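Speaker notes, village halls talk, evening slot

Doors at 7, me at half past. Water on the lectern. Check the clicker, then check it again when it stops working.

**Opening.** Ask who has ever kept a parish newsletter. Hands will go up at the back. Ask who has kept two copies. Wait for the hands to go down, and enjoy it.

**The Geltow boxes.** Geltow had over 450 newsletters in the vestry, in boxes marked "Xmas lights". The Christmas lights were in a box marked "Minutes". Pause here. If they laugh, tell them about the mouse. If they don't, skip the mouse.

**Paper first.** Paper is slow to go off and quick to get damp. Say "shelf, lid, no radiator" twice, slowly. Someone will ask about laminating. The answer is no. Someone will then tell me they have laminated everything, and I must keep my face still.

**Scanning.** Tilano scanned theirs at 600 dots per inch and got 2,205 pages done over one winter. They also scanned a shopping list, both sides. It is now the most looked-at item in the collection. Read it out if there's time (suet, bulbs, "something for Sunday").

**Where the scans go.** Move on before anyone says "the cloud" in that voice.

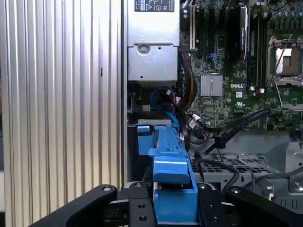

*Words and slides: the Trirau Local Papers Group*

A blue hard-drive carrier, on the way into a Dell server. Your parish doesn't need one of these. It needs two ordinary drives in two different houses, and the houses should belong to people who are on speaking terms. Trirau kept both of ours in the same drawer for six years and called it a system.

**File names.** Put up the list from Kinoshita: "scan", "scan new", "scan new FINAL", "scan use this one". Let them read it in silence. Year first, then month, then what it is. Repeat for the front row, who will be writing it down wrongly.

**Questions.** Take three. The first will be about copyright, the second will be a story about somebody's aunt, and the third will be whether the urn is on. It goes on at half past eight. Leave the handouts by the door and bring the spare ones home this time.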